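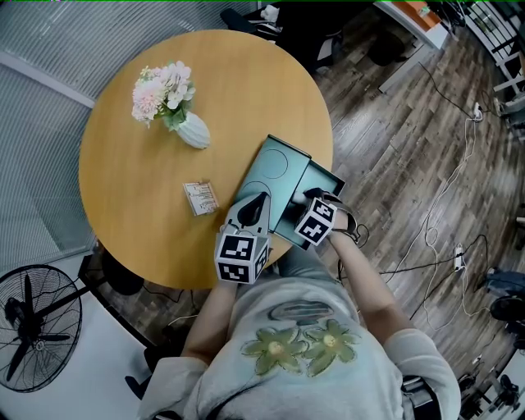
Datasets > Household words > Pungate Word List

Print this page | E-mail this page

# Pungate Word List

Welcome! This is a collection of the words people in Pungate and the villages up the valley use for ordinary things at home – the end slice of a loaf, the cupboard under the stairs, the fluff that gathers behind a door. I started it as a page of notes in the back of a cookery book and it has grown into something I'm really rather proud of.

## What's in it

The list has 1096 entries, covering 526 different things. Some things have only one local word and others have a whole crowd of them (the heel of the loaf is far and away the winner, and I still get new ones for it!). Every entry was given to me by somebody who uses the word or grew up hearing it. Nothing has been copied out of printed dictionaries.

There is one plain text file, `words.tsv`, with tabs between the columns:

- `thing` – the everyday English name
- `word` – the local word, spelt the way the speaker wanted it
- `place` – Pungate, Nommont or Tang
- `age` – a band, such as 40-59
- `said` – a rough guide to how it sounds
- `note` – anything else, often the best bit

The `said` column is filled in for 440 entries so far. I'm not a trained phonetician, so I write things like "rhymes with cow" and hope for the best. If you can do better, please do!

## Where the words came from

Most came from chats over tea, and a good many from cards that people filled in and dropped through my door. Nommont gave me 218 entries, nearly all of them about baking, washing and weather coming in under the back door. Tang is smaller but has some lovely oddities, including three separate words for a drawer that sticks.

I took out names and house names before anything went into the file. A few notes that would have given someone away to their neighbours have been shortened.

## Things to watch for

Older speakers are much better covered than younger ones. Please don't use the list to say a word has died out – it may only mean I haven't asked the right teenager yet.

Spelling wanders. "Snicket", "snickit" and "snikkit" are all in there as separate entries, as I didn't like to overrule anybody. There's a file called `same.tsv` that ties such spellings together, and it is nearly up to date.

Blank means I didn't ask. A dash means I asked and they weren't sure.

## Using it

Take it, sort it, print it, make a quiz or a tea towel out of it. All I ask is that you say it came from the Pungate Word List and keep the place column with the words.

## Changes

August: Tang words added, weather section tidied, two doubled rows removed.

Next up are garden words. I already have a full envelope of them waiting on the dresser.

Print this page | E-mail this page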